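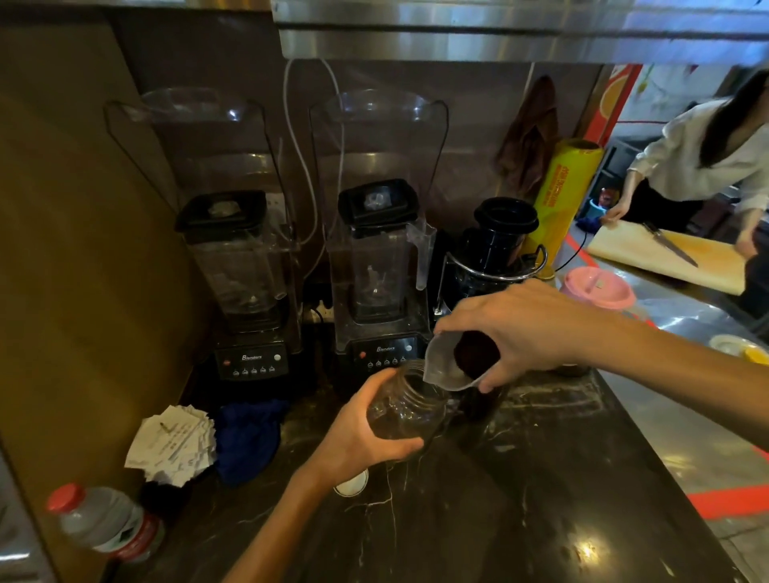 Chapter 6
Demonstration by Hand

A robot can be shown a task in two ways: an operator steers its arms by remote control, or a person performs the task with bare hands while a camera at head height records. The second method is faster and captures natural two-handed work. One hand grips the jar while the other tilts a measuring cup toward its mouth - a pairing that is hard to reproduce with a pair of joysticks. The Tinmont set used in this chapter holds 933 demonstrations of counter work, each stored with its start and end marked.

What hand recordings lack is force. Grip pressure must be estimated or learned later on the arm itself. 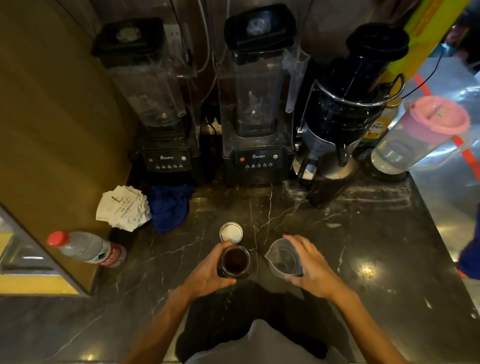 Can a policy be trained on hand recordings alone?
For coarse motion it can, but contact steps usually need added remote-control data from the target arm.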